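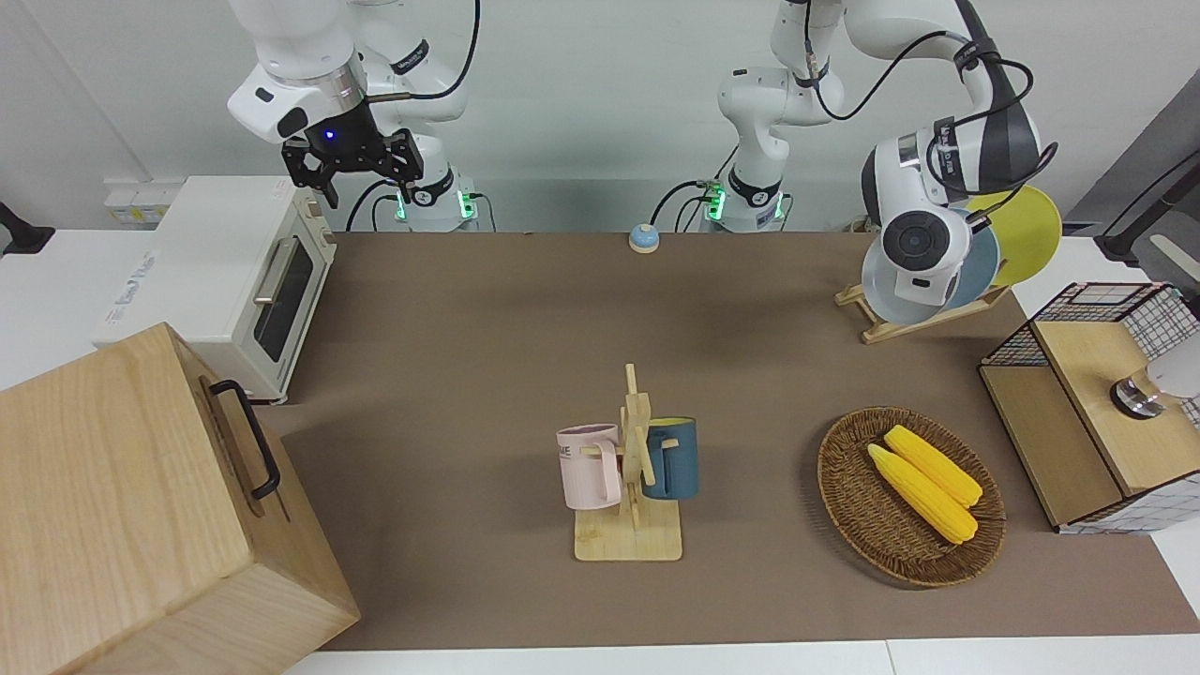

**Ticket:** Connection drops under load, still open
**Opened by:** customer, Pendness address
**Provider:** Dukley
**Router:** Pudska, supplied by Dukley
**Plan:** 700 down
**Last updated:** 15 May 2026

I'm reopening this because it was marked "resolved" after the last reply, and the connection dropped again that same evening. All that changed in between was the status on the ticket.

### What happens

The line works fine for most of the day. Then, usually when something large is uploading, every device loses the internet together. The Wi-Fi itself stays up. My laptop still shows full bars and I can open the router's settings page, but nothing outside the house answers. It comes back by itself after a few minutes, or sooner if I pull the plug on the modem.

Your first reply said this was "consistent with Wi-Fi interference." I don't see how. The desktop is on a cable and goes down with everything else.

### What I've been asked to try

- **Restart the modem and router.** Done, many times. It clears the fault until the next one, same as waiting does.
- **Factory reset the router.** Done. Lost all my settings, including the printer's reserved address. Dropped again before I'd finished putting them back.
- **Move the router away from the microwave.** It was never near the microwave. I moved it anyway, from the hall shelf to the front room, and got the same result.
- **Change the Wi-Fi channel.** Done, though see above about the wired desktop.
- **Run a speed test.** 690 down on the cable, a few minutes before a drop. I was told this "confirms the line is healthy." It confirms the line was healthy at the moment I ran the test, and I've never said otherwise. 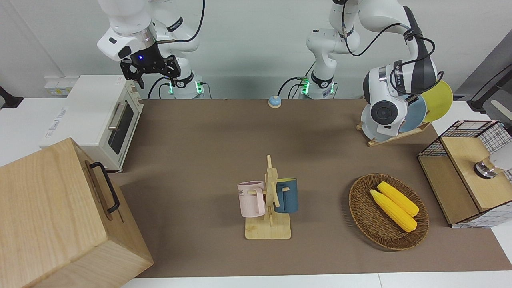
*Plates in the wooden dish rack.*

### What I tried on my own

I took the Pudska out completely and plugged the desktop straight into the modem. It held up through two small uploads and I was ready to blame the router. Then I started a full backup and it dropped partway through. So I don't believe it's the router, or at least I don't believe it's only the router, and I'd rather not be sent a third one.

I also swapped the cable between modem and desktop for a new one. No difference. I tightened the coax at the modem and at the wall plate. Both were already snug.

After that I left a ping running to the modem and another to the first address past it, and had both written to a file. During a drop the modem keeps answering. The address past it goes silent. Before it goes silent the replies climb, and some take longer than 2,000 ms — long enough that a call would have fallen over anyway. 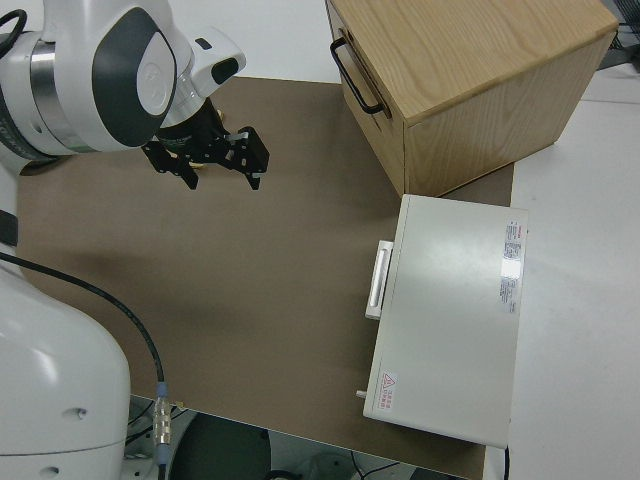

I sent that file in with my second message. The reply thanked me for it and asked me to restart the router, so I have my doubts that anyone opened it. I've attached it again, with the drops marked in the left column.

The modem's own event page also fills up with timeout errors at the same times. It wipes itself on a restart, so every time I follow your first instruction I delete the evidence. From now on I'm copying the page out before I touch anything.

### About the November work

The chat agent mentioned that the splitter cabinet on our side of the Sayce exchange was worked on in November and "everything tested good." Tested how? If it was a download test in the middle of the day, I'd expect it to pass, same as mine does. I can't say for sure that my trouble began then. I only started keeping notes this spring. But I'd like to know what was replaced, and whether anybody looked at upstream signal levels under load. 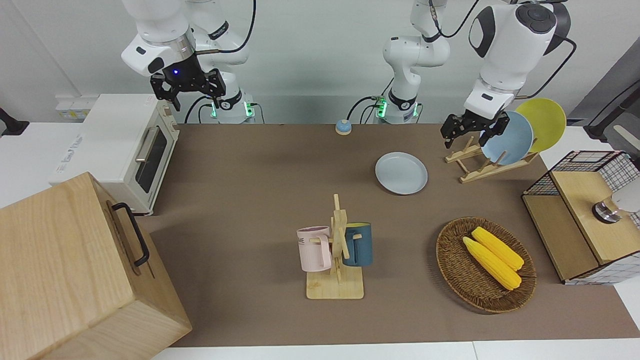
### What I'm asking for

1. Someone to read the attached log and tell me what they see in it.
2. Upstream levels and error counts for my modem over the last month, from your end. I assume you have them.
3. A line technician, booked for the evening if you do evenings. I've had 3 morning visits and the line behaved for all of them.
4. The ticket left open until I say it's fixed.

I was offered an upgrade to the next plan up as a possible remedy. No thanks. I can't see how a faster plan on the same wire would stop the wire from going quiet, and the agent couldn't explain it either.

### Current state

Router is back in line at factory settings, apart from the printer. Both pings are running. Last drop was during a photo upload and lasted around four minutes. I did not restart anything, and the modem's event page for it is in the second attachment.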